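Household and Shop-Floor Trials | Progress reports
Last updated: August

Progress report to Prinda on the Movinthorpe tidying and shelving work
Prepared by Ada Martinelli

This period we moved from soft goods to boxed groceries. You asked in the spring whether the arms could be trusted with a cupboard or a shop shelf yet. For a shelf of boxes with someone nearby, they are getting close. For a family kitchen, they aren't.

We logged 2323 attempts at picking up a carton and setting it down upright in a marked spot. Of those, 503 needed a person to step in. Most of the failures were at the set-down: the box lands on one edge, the fingers open too early and it tips over. Picking up is now the easier half of the job.

Cereal boxes have been the main stock for the table work. They are tall and light, and they dent if gripped hard. Several of the same kind standing near each other also confuse the software, which will sometimes plan for the front box and reach for the one behind.

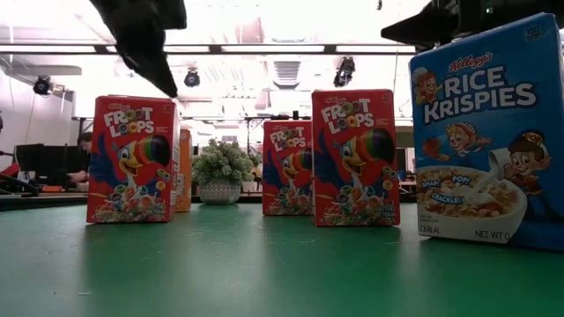

Apostolos Antoniadis has rewritten the part that decides which box to go for first. It now clears from the outside in and leaves anything it can only partly see until last. Step-ins for wrong-box errors dropped after the change, but the runs got slower. A person restocking the same shelf is still well ahead on time.

Plants, mugs and other things that aren't groceries stay on the list as items to be left alone. Bellis, who run the shop we visit on Tuesday mornings, asked for this after the first visit. Knocks against these items are recorded separately and will be in the next report.

Two things are behind plan. The Kuver finger pads arrived late and we have fitted only one set. The drawer and cupboard-door work has not started, and I would like to move it to the next period without a change to the total budget.

Spending is within the agreed figure. We have 20 days of shop access left, and I'd ask for 5 more so the new pads can be tried on full shelves. Please let me know before the access list is renewed.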